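Home | Topics | A–Z | Random article | Log in

Table (furniture)

A table is a flat surface held at a useful height, generally for the purpose of putting things on it and then losing them. It is among the oldest kinds of furniture still in daily use, and the design has changed less than its makers like to claim.
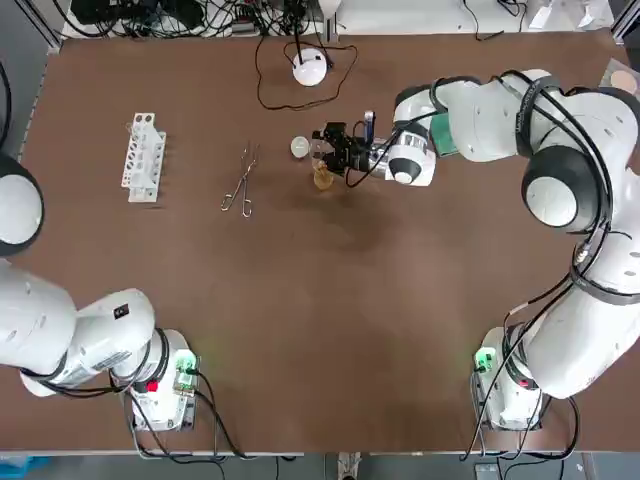
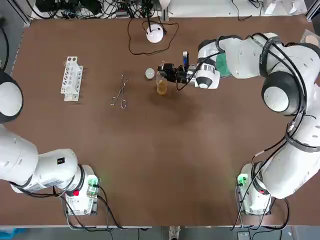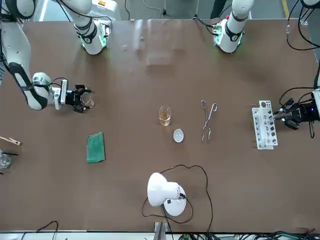
Brown tabletop, matte finish, with smudges.

Form

Most tables consist of a top and something to keep it off the floor. Four legs are usual. Three legs never wobble, even on a bad floor, but tip over when leaned on, and furniture makers have long judged that customers will forgive a wobble sooner than a lapful of soup. The folded piece of cardboard placed under the short leg is not formally considered part of the table.

Surface

Tops may be wood, stone, glass, metal or plastic. Brown remains the most common color, being the color of wood and of most things spilled on it. A matte surface hides scratches and keeps smudges; a glossy one shows fingerprints within the hour. In The Patient Surface, Oluwatosin Osagie sorted 774 household tables by finish and found 715 of them marked in some way. The rest, Osagie wrote, belonged to people who ate standing up.

Trade names

The Oltora, a drop-leaf model sold by the firm of Delacroix, came with a 300-word guide to raising the leaf. Its rival, the Fandari, came with none and was returned less often. Both were later copied by Tutar, which left out the leaf.

Use

Tables are used for meals, work, cards and arguments – frequently all four in one evening. The dining table in particular spends much of its life holding mail.

See also: Bench, Desk, Shelf, Stool

Last edited Apr 16, 2019

We use cookies to remember your settings. Accept | More

Contact | Copyright | Back to top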